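Simulate first. There, said it. Half the people at Skultgate will be cross with me and the other half never read the newsletter anyway.

I've been building an arm at home since March. Cost so far, 39 quid in stripped gears and one dented skirting board.
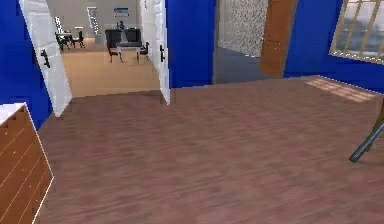
The arm itself is a simple thing and it lives in a made-up flat for now. Tarigan, I call it. A made-up flat is cheap to crash into, and you can give it the awkward bits real homes have: doors left open, sun from the window throwing a grid across the planks. A bare grey test floor teaches you nothing about glare.
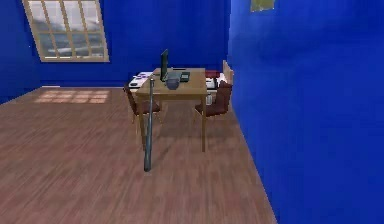
Three evenings to set the rooms up. Worth it. I used to spend that long on one bracket, then find the reach was wrong and start agian. Now the reach is wrong on screen and I go to bed at a decent hour.
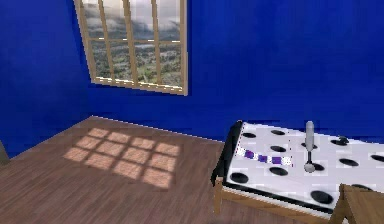

Réka Veres thinks this is all a dodge. Rendered floors don't have crumbs, she wrote, and a rendered motor never smells of burning, so build the thing badly and learn from that.

Fair, partly. Friction is rubbish in mine and I dont trust it yet.
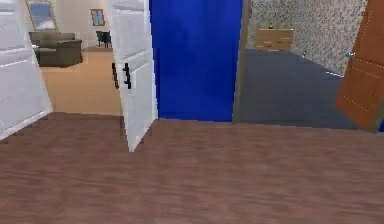

But two builds at the workshop were scrapped over plain geometry, stuff any rough model would of caught. Metal costs money. Bench time costs more. So model the room, drive the arm round it, then get the saw out. I'm cutting the real base next, if the bench is free.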